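Dishcloth

A dishcloth, or dishrag in much of the American South and Midwest, is a small piece of absorbent fabric used for washing dishes, wiping counters and, against all advice, cleaning whatever the dog did. It should be told apart from the dish towel, which dries, and the dust cloth, which moves dust to a different place. In most homes the three are kept in one drawer and the difference is a matter of opinion.

Name

The word is a plain compound of "dish" and "cloth" and has resisted all efforts to improve it. "Dishrag" carries a hint of low quality, and a person may be called one after a long day. "Washcloth" is used for the same object in some families, which leads to trouble when guests are sent to the bathroom to find one. Manufacturers have tried "kitchen wipe," "surface cloth" and, for one season, "counter companion," a name coined by the Fosto company and dropped after store clerks declined to say it out loud.

Materials

Cotton is the traditional material. It soaks up water well, stands up to boiling and turns gray at a steady rate whatever color it started. Linen dries faster and leaves less lint, and is often given as a wedding present, after which it is thought too good to use and spends its life folded. Cellulose sponge cloths are stiff when dry and floppy when wet. Owners who find one dried over the faucet in the shape of the faucet are seeing normal behavior.

Microfiber, made from very fine synthetic threads, became common in kitchens toward the end of the twentieth century. The threads are usually split during manufacture, which gives them more surface to hold water and grease. Microfiber should be washed without fabric softener, which coats the threads and leaves a cloth that pushes water around the counter. This instruction is printed on the label, and the label is the first thing most people cut off.

Knitted cloths, usually of cotton yarn, form a class of their own. They are made at home in large numbers by people who have just learned to knit, and given to people who have just learned to say thank you. The most common pattern is worked from corner to corner, with stitches added until the knitter is bored and then taken away until the cloth is square. Results vary at the fourth corner.

Weaves

Waffle weave has a grid of small pockets that raise the surface area and help the cloth dry. Terry has loops on one or both sides and is good at scrubbing until a fork catches it. Huck, an older weave with small floats of thread, was once standard in hotels and barbershops. Plain weave is the cheapest and makes up most of what is sold in bundles. A bundle always holds one cloth that is a slightly different size from the others, and the trade has no word for it.

Fabric weight is given in ounces per square yard or grams per square meter. Heavier cloths hold more water and take longer to dry, so the best cloth for a spill is often the worst one to leave in a damp sink overnight. The heaviest dishcloth listed in the Kallham mill catalog, a double terry of 500 grams per square meter, was sold to hospitals and later turned up in thrift stores as a bath mat.

The Kallham standard

For a time the nearest thing to a shared standard in the trade was a set of house rules kept by the Kallham mill and copied, without payment, by its rivals. The rules were the work of Beatrice Koech, a finishing supervisor who had grown tired of complaints about shrinkage. Under her system a cloth was cut oversize, boiled, dried and measured, and any lot that lost more than 5 percent of its length was sold under another name.

Koech also brought in the drip test, in which a soaked cloth was hung from a peg over a tin tray and left until the drops stopped. Her notes on the test fill 17 ledgers and include a good deal about the weather. The ledgers are kept at the Makokha textile library, where they can be read on request and, according to the reading room slip, seldom are.

The standard fell out of use when the mill moved to pre-shrunk yarn. Dale Després, who wrote the only book-length history of the firm, argued that the rules had mainly served to keep small weavers out of the market. Piret Adomaitis, reviewing the book, replied that the small weavers had been making bad dishcloths. The two carried on the argument by letter for several years in the pages of a trade quarterly, which closed while Després was still owed a reply.

Use

The usual method is to wet the cloth, wring it out, wipe, rinse and wring again. Folding the cloth in half and then in half again gives eight clean faces to work with – a fact known to professional cleaners and treated by everyone else as showing off. Cooks in restaurants tend to keep separate cloths for separate jobs, sometimes sorted by color. Home cooks keep one cloth for all jobs and a second, nicer one hanging from the oven door that must not be touched.

Methods of wringing differ. The twist, with one hand turning away from the body and one toward it, gets out the most water but strains the fabric along the same lines every time. The squeeze, done in one fist, is gentler and leaves the cloth wetter. Deok-su Baek, in a short paper on wear in household textiles, found that holes tended to open first along the twist lines and next at the hem. He had collected 403 worn-out cloths by asking neighbors, and reported that many of the owners wanted them back.

Care and hygiene

A dishcloth is warm, wet and regularly supplied with food, and bacteria find this agreeable. Cloths should be hung up to dry between uses and changed often; a daily change is common advice and a weekly one is common practice. A cloth that has touched raw meat juices should go straight to the wash. Rinsing under the tap makes a cloth look cleaner without doing a great deal for the bacteria.

Hot machine washing followed by full drying is the usual way to clean cotton cloths. Boiling on the stove is older and works well, though the pot should not then be used for soup without some thought. Bleach is effective on plain white cotton and shortens its life. Heating damp cloths in a microwave oven is widely recommended in household columns, mostly by writers who do not mention what happens when the cloth was not damp enough. A dry one can catch fire.

Smell is the most reliable sign that a cloth is due for washing. The person who uses the cloth is commonly the last to notice it.

In households

The dishcloth has drawn less study than the spoon, but it does appear in writing on the home as a source of conflict. Common points of dispute are whether it belongs over the faucet, over the divider or on a hook; whether it may be left in the bottom of the sink; and whether it may be used on the floor "just this once." Adomaitis, who turned to the subject after her quarrel with Després, held that most couples settle the first point within a year and never settle the last one.

A cloth that has used the floor is in most homes reduced in rank and may not return to the counter. It then becomes a rag and moves to a bucket, the garage or the space under the sink. Further steps down include shoe polish, bicycle chains and paint. The order of these is fairly stable from one household to the next, and it is rare for a cloth to be promoted.

Collecting

Printed souvenir cloths are collected, though many of these are strictly towels and the collectors can be firm about it. Plain dishcloths have a smaller following. The best-known private holding belonged to Colin Kershaw of Jastcombe, who kept his on wooden rollers in a spare bedroom and opened it to visitors on Saturday. Admission was free with one dishcloth, unused. He stopped accepting waffle weave early on, saying that he had enough.

Kershaw's printed guide to the collection gives the fiber, weave, maker and hem of every piece and is still cited for its section on hems. Its dating of early Fosto cloths has been questioned. The maker changed its hem thread from white to blue in December of a year the company did not write down, and Kershaw placed the change from the memory of a retired machinist who, on a second visit, remembered it as green.

See also: Dish towel; Huck weave; Lint; Sponge; Sink, contents of

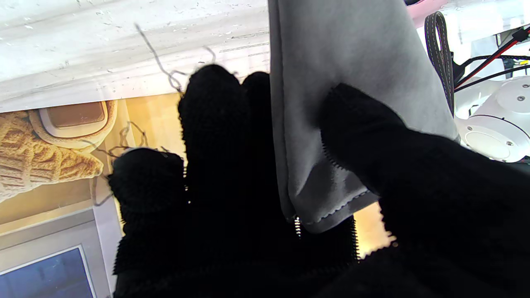

Related terms. "Bar mop" is a thick terry cloth used in bars and restaurants and is not a mop. "Tea towel" is the British term for a dish towel and has nothing to do with tea beyond being near it. "Flour sack" refers to a thin cotton cloth first cut from real sacks, now woven new and sold for more than the flour. "Swedish dishcloth" is the American name for the cellulose sponge cloth. In Sweden it is just called a dishcloth.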